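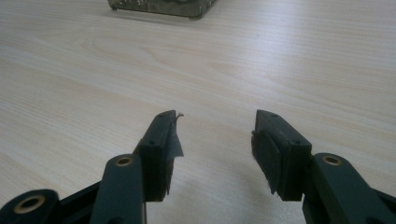 Two padded fingers and a wood-grain tabletop.

Lurkora > Notes > Robots and chores > FAQ

Can a robot do my chores yet? Your questions, my best answers

I get a steady trickle of emails about this, mostly from people who have watched a video of a machine folding a shirt and want to know when they can have one. I spend my working days teaching grippers to pick things up, first for a small packing shop in Lorkville and now for anyone who'll have me, so I've got opinions. Last updated 5/26/25.

So, can I buy a robot that does the housework?

You can buy one that hoovers and one that cuts the grass, and they're both pretty good if your floors and lawn are simple. A general one that tidies the kitchen, puts the shopping away and wipes down after tea? No. There are machines that can do bits of each, on a good day, with somebody like me standing close by.

What's the hardest chore?

Laundry, for me. People expect me to say washing up because of the breakages, but a plate keeps its shape. A duvet cover is a different shape every time you look at it (and I can't always find the corners myself, so I do have some sympathy).

And the easiest?

Moving one solid thing from one place to another on a flat table. Boxes, tins, blocks, a mug if it's the right way up. Wiping is coming along nicely too, as long as you don't mind a robot's idea of clean, which tends to leave out the edges.

Why do they all have pincers? Wouldn't hands be better?

Two fingers get you a surprisingly long way! Try it at home: tape your fingers together so you've just got a thumb and a paddle, then empty the cutlery drawer. You'll be slow and cross but you'll manage most of it. Proper hands with all the joints are lovely, and I'd like one, but there's so much more to go wrong in them. I'd sooner have a simple gripper with decent pads.

What are the pads for?

Grip and a bit of squash. Hard plastic on hard plastic just skids. Foam or rubber gives way slightly, so you can be a few millimetres out and still get hold of the thing. The downside is that they're the first part to look tatty. Edges fray, tape lifts, fluff gets in. I check mine before every session and I still get caught out, usually by a bit of tape that has decided to stick to whatever I'm picking up.

How does a robot learn a chore?

The way I do it, by being shown, over and over. You hold the gripper yourself and do the job by hand while everything gets recorded, then a program learns from the recordings. My box-moving set took 300 goes before I was happy with it. The one for sorting parts into trays is at 3296 and I'm still adding to it, because Mimoza Bošković, who runs the packing bench, keeps finding me new parts. Thanks, Mimoza.

Does the table really matter?

More than you'd think. A slightly shiny top throws back light and the camera sees a bright patch that shifts as you move. Shadows do it too, especially the gripper's own. I now practise at different times of day on purpose, so the thing doesn't learn that tables are only ever one colour.

What about shop floors, is it better there?

Much better, because you can arrange the job to suit the machine. Same parts, same height, same lamp. At Correia they had a robot loading trays last August and it got through about 200 an hour once it had settled in. Idalina Cordeiro looks after it and she reckons the trick was fixing the trays down. Try that with your breakfast things.

Which one should I buy?

I don't do recommendations. I've got a Clulik arm on my own bench and I like it, mostly because I can mend it, but it is a workshop tool and it would be no use at all in your kitchen.

Will it take people's jobs?

I've been asked this one more than any other and I don't have a grand answer. At the places I've worked, the machine took the dull bit and people did the checking and the awkward shapes. I can't promise it goes that way everywhere.

When do you think it'll happen, then?

For a single chore, in a tidy house, with a patient owner, I'd hope to see it in a few years. For the whole lot I wouldn't like to guess. I said two years once, in front of a room full of people, and I still get reminded of it.

Contact | © Lurkora | Back to top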